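Sadia Swati has been teaching people to mend their own clothes in Osville since she gave up her job at a bridal shop. The evening class at the Kohlhase rooms starts at 7 and has a waiting list most terms.

She learned from an aunt who did alterations at home. "She never sat me down and taught me. I unpicked things for her. Hems, mostly, and a lot of zips. If you unpick enough zips you know how one goes in."

Most of her students turn up with the same jobs: jeans gone at the inner thigh, a coat lining torn under the arm, a jumper the moths have been at. Swati asks them to leave the jumper at home for the first few weeks.

"Knitwear is fiddly and people get cross with it. Start with a shirt button. I've had grown men who run businesses tell me they have never sewn on a button, and they're quite pleased with themselves when it stays on."

The first term covers five stitches, all by hand. Sewing machines come in after that, and she is in no hurry to get there. Plenty of her students stop at the hand sewing, and she thinks that's enough for most households.

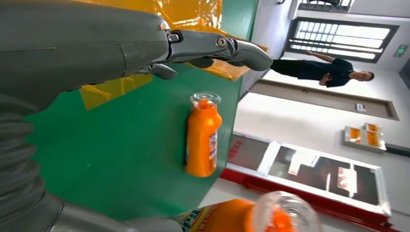 The bridal shop, she says, was good training but hard on the eyes. One dress had 2,941 beads on the bodice, a figure she knows from the order sheet, and the bride wanted it taken in on both sides a week before the wedding.

"You can't cut through beads. You take them off, move the seam and put them back. I was dreaming about them."

She doesn't miss it. Her Saturday customers used to be nervous, and their mothers were worse. These days she takes in a few repairs from Fistumari, the next village along, and turns down anything white.

Asked what a beginner should buy, she keeps the list short: a packet of mixed needles, small sharp scissors, and decent thread in black, white and navy. She doesn't recommend the big boxed kits. "The thread snaps and the scissors wouldn't cut butter."

The next beginners' class starts in May. Bring something with a button missing.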